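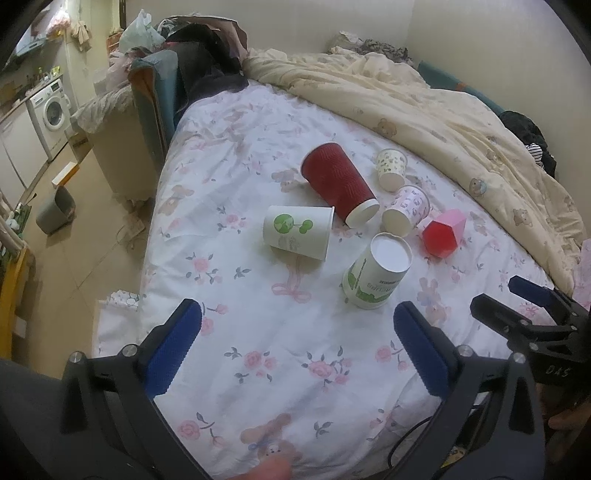 *Paper cups on the bed, the dark red ripple-wall one in the middle*

**Which paper cups will fit inside each other?**

I have a mixed lot of paper cups and want to store them in one stack in a kitchen drawer. There's a big ripple-wall one, a white one with a green globe and leaf print, a small cream one with cartoons on it and a few others. They jam or lean over when I stack them. The drawer is 13 cm deep. Any order that works?

Murray Katene

---

**Heather Cartwright**

Sort them by the width of the base first, then the rim. Ripple cups have a thicker wall, so put that one at the bottom and drop the smaller ones into it. Don't press down. If a cup sticks, twist it gently and lift. I'd make 2 short stacks for a drawer that shallow, laid on their sides if they're still too tall.

The six-sided red one won't sit properly in a round cup. Keep it separate and put teaspoons or clips in it.

---

**Ashton Paewai**

just put them in a bag on a hook, mine have been like that since January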